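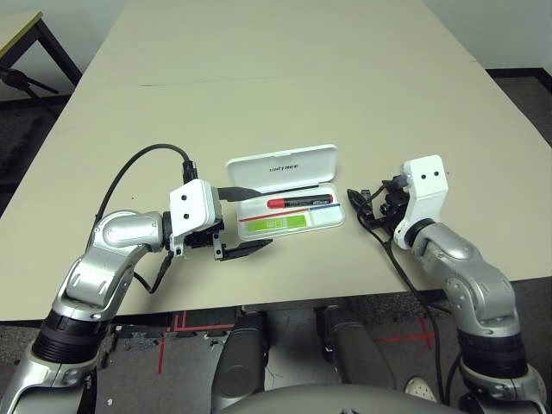
Justinas Kļaviņa has been tuning pianos for most of his working life, and when I finally got him to sit down with me he wanted to talk first about bread, then about his knees, and only after a second cup of coffee about pianos. I didn't mind a bit. He is the kind of talker who circles a subject before he lands on it, and you learn a good deal on the way around. He believes a workspace should be kept plain – a big beige tabletop, a pale gray wall behind it, a white plastic case standing open in the middle where you can get at it. "If I have to hunt for a thing, I lose the note I was holding in my head," he told me. "Then I have to go back and find the note as well."

He grew up above a bakery in Skernance, in an apartment with an upright that had come with the place and that none of the family could play. He was 3 keys into taking it apart when his mother came home. "She was very calm," he said. "She told me I could have supper when it was back together. I ate late."

These days he looks after pianos all over Blackwood, in churches and front rooms and one bowling alley, and he has 59 regular customers, some of whom he inherited from the man who trained him. His favorite is an old Trikano upright that belongs to a retired bus driver. It won't hold its pitch through a damp spring, and he goes back to it every June knowing just what he'll find. "I like it the way you like a difficult aunt," he said, laughing. "You complain in the car, and then you stay for cake."

I asked whether people still want real pianos when a keyboard is so much cheaper and lighter. He thought about that for a long while. Last year he sold a reconditioned one for $1,495 to a young couple who carried it up two flights of stairs with their brothers, and they called him that same night to let him hear it over the phone. "It sounded terrible," he said. "It needed to settle. But they were so happy, I told them it was beautiful, and I went back in 2 weeks and made it true."

He has been asked to look over the grand at the Clurketetti concert hall before the summer season, and he admits to a few nerves about the size of it. After that he means to take a week off and bake.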